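About us

Drikdale records demonstrations for robot learning. We were set up in Jirkthorpe by Noelia Herrero and now employ 12 people, most of them operators.

Our work is in two parts. On the bench, an operator guides an arm through a short task and we log joint positions, gripper width and camera views. In simulation, the same task is repeated with the objects, lighting and viewpoint changed. A task normally gets 100 simulated runs for every 40 on the bench. Failed attempts are kept and labelled as such.

Each run is checked by a second operator before release. Files are supplied in the Arnau layout, or in Gosling on request. The current task list has 123 entries, chiefly picking, placing and inserting.

Visits to the Jirkthorpe site are by appointment.

Page last revised 10/21/26
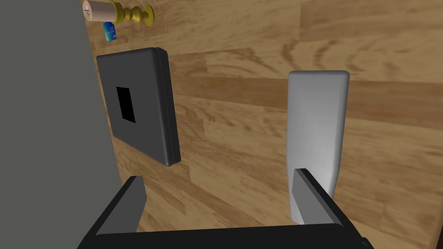
Simulated tabletop from the gripper's side, with white block and slotted tray.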